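Ripening pears at home without ending up with mush?
Community Help > Kitchen & Garden > Fruit
Posted 2020-09-01 by wurkville_newbie

Hi everybody! We moved into a rental in Wurkville this spring and the yard came with a pear tree, which I was thrilled about, because I grew up in an apartment and never picked anything in my life except a fight with my brother. The tree is loaded. I've been tasting one every couple of days and they are hard as a rock and sort of grassy. Then last week I left a few on the windowsill, and by the time I remembered them they looked perfect on the outside and were brown and mealy in the middle. So disappointing!

I don't know the variety. The fruit is green, no blush, shorter neck than the ones at the store. The landlord thinks it might be a Bartlett but he also thought the plum was a cherry.

So, when do I pick? Do I wait for them to go yellow on the tree? Is the refrigerator a yes or a no? I've read both. And is there any way to have a few left for December, when my parents visit? I'd love to put a pear tart in front of my mother that came out of my own yard.

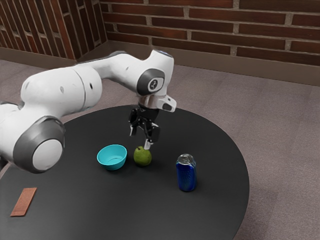
I should add that I don't have a cellar, just a regular kitchen, one fridge, and a garage that gets hot in the afternoon. Thanks in advance, I'm excited to get this right!

Vusumuzi Motaung
Oh, you are in for a treat! A backyard pear picked at the right time is one of the best things you'll ever eat, and once you have the hang of it you'll be pushing bags of them on your neighbors every fall.

The big thing is that most European pears (Bartlett, Bosc, Anjou, Comice and all that crowd) don't ripen well on the tree. They ripen from the core out. If you wait until the outside feels soft or the skin has gone fully yellow while the fruit is still hanging, the center is often already past it, and you get exactly the brown mealy middle you found on your windowsill. So pick them mature but hard, and do the ripening indoors.

To tell whether one is mature, use the tilt test. Cup the pear in your hand and lift it up until it's sideways to the branch, then hold it there a second. If the stem comes away cleanly at the little knuckle where it joins the spur, it's ready. If you have to twist or yank, leave it and try again in a few days. Don't pull straight down, you'll take next year's spur with it (I did this to a whole branch my first year and sulked about it all winter). Look at the color too. You want the green to have lightened just a touch, from a deep leafy green to something softer. Fruit at the top and on the sunny side usually goes first, so plan on going over the tree more than once.

Next comes the cold. Bartletts only need a day or two in the fridge after picking, though a week won't hurt them. Winter pears like Anjou and Comice want several weeks of it, and if you skip that step they may sit on the counter forever and then shrivel. Since you don't know your variety, do a small trial! Put a handful in the fridge, take two out after a few days, leave them on the counter, and see what they do. Take two more out the next week. Write it down on the calendar, you'll be so glad next year.

After the cold they go on the counter at room temperature, out of the sun. Check every day by pressing gently with your thumb right beside the stem. When the neck gives a little, eat it that day or move it back to the fridge. Don't go by the fat part of the pear. By the time the belly is soft, the core is gone.
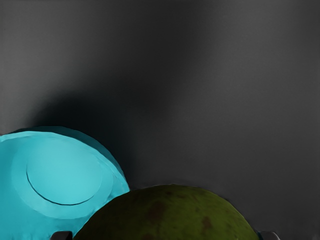

Give them a bit of room while they ripen and don't stack them deep, because they bruise at the bottom and one bad one will take the others along. If you're in a hurry, close a few in a paper bag with a ripe banana or an apple. That can knock a couple of days off. Never a sealed plastic bag on the counter, they sweat and get moldy.

For December, it all depends on what you have. A Bartlett won't make it that long fresh in a home fridge, at least not in any shape I'd serve to my mother. A winter pear might, if you pick only perfect ones with the stems on and keep them as cold as you can without freezing. Put them in the crisper in a loosely folded bag and go through them every week. Keep them out of that garage! Heat is what kills them.

But you can absolutely have your tart. Peel, quarter and core ripe but still firm pears, poach them in light syrup with some lemon, cool them, and freeze them flat on a tray before you bag them up. Thaw them in a colander so the juice runs off, and bake with them like canned pears. I've done it for years and the flavor is wonderful. The juice boiled down makes a gorgeous glaze, so save that too.

Post again when you've cut one open, I'd love to know what you've got there!

shezi_orchardgal
Agree with Vusumuzi on almost everything, especially the thumb by the stem. One thing I'd add is to check for Asian pears before you start chilling. Those do ripen on the tree and stay crisp, and they're mostly round like an apple. Yours have a neck, even if it's a short one, so probably not, but people get caught by this every year on here.

For the variety, take a few fruits with leaves attached to a local fruit show or your county extension office. The Flandville growers do an ID table in the fall and they love a mystery tree. They had ours pegged in no time and it was something I'd never heard of!

Also thin the fruit next spring when they're marble sized. One pear per cluster, two at most. It feels terrible, but the ones you leave get so much bigger and the branches don't snap.

hurora_dave
i just pick mine when the first couple drop and put them in a box in the laundry room. works fine. some go bad, the deer get those

wurkville_newbie
Thank you all so much! I went out with a flashlight after supper to try the tilt thing and 8 of them came right off in my hand. They're in the fridge with a note on the door so my husband leaves them alone. I'll pull the first two at the end of the week. Vusumuzi, how light is light syrup? I have a 2 quart pot if that matters.

Vusumuzi Motaung
One cup of sugar to three of water, and a strip of lemon peel if you have it. Your pot is fine, just do them in batches. Have fun!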